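Asuka Tamura
June 2, 2020

1/ Thread on the wooden table, for the people who asked after I mentioned I was redoing the work corner. Mostly notes on oil, mug rings and wires. It's long.

2/ The tabletop came from Stillwood, a secondhand furniture place that has since moved across town. $346 with the legs. I had walked past it twice and thought it was too much. I still think it was a little too much.

3/ It was a dining table before. There were marks at both ends where people had put down hot dishes, and one deep scratch that I left alone. You can feel it with a fingernail. I don't mind it.

4/ First I washed it with dish soap and a barely damp cloth, then let it dry overnight. The cloth came up brown. I did it again and the cloth came up less brown, so I stopped there.

5/ Sanding was by hand, with the grain. My neighbor Nanami Sakamoto lent me a power sander and I used it for the underside only. On the top I was afraid of leaving swirls. It took most of two evenings and my shoulder was sore for longer than that.

6/ Oil: I used Gumora, the 222 ml bottle. Wipe it on, wait 10 minutes, wipe off everything that hasn't gone in. I did three thin coats with a day between each. One bottle was enough, with a bit left for touch-ups.

7/ Lay the oily rags out flat outside to dry. Don't ball them up and put them in the trash, they can heat up and catch fire. It says so on the bottle but in very small print.

8/ The other piece is the board. I wanted something lighter in color to go on top of the table, slightly raised, so that anything I'm working on stays off the main surface. Small screws used to roll away from me constantly. They still do, but now I mostly hear them land.

9/ I got no oil on the board at all. I like it pale, and it's the part I expect to replace. The tabletop I want to keep.

10/ Corner as it is now. Light board on the table, cable along the back of it, white mug handle up front.

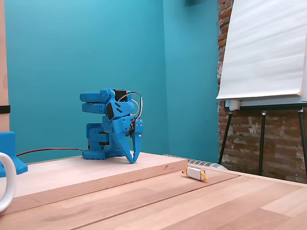 11/ About mugs
Oil is not varnish. A hot mug left on an oiled table will leave a ring, and I have the ring to prove it, from the first week. Fine steel wool and a drop of oil got most of it out. I keep saying I'll buy coasters.

12/ About wires
I try to run them along the back so the front edge stays free for my arms. Clips with adhesive didn't hold on the oiled wood. They came off in a few days and left a gummy spot, which wiped away with more oil.

13/ About the wobble
There was one short leg. I used folded cardboard for a month, then a felt pad from Lumanlan, the hardware store by the station. The pad is better. The cardboard went flat every time I leaned on that corner.

14/ Upkeep so far is a dry cloth most days and a damp one when it needs it. I plan to put one more coat on in October, before the heating comes on. Last winter the air got very dry in here and a door panel split - I'd like to avoid that with the table.

15/ Someone asked if it would have been simpler to buy a new desk. Yes. I looked at one from Trustano that comes with the cable tray already fitted. It was more than I wanted to spend and two inches too wide for the wall.

16/ Things I would do differently: sand the edges more, because my wrists rest there and the front one is still a bit sharp. Also buy the felt pads first.

17/ Nanami wants her sander back, so the front edge will have to be done by hand. I'll add to this thread when it's finished.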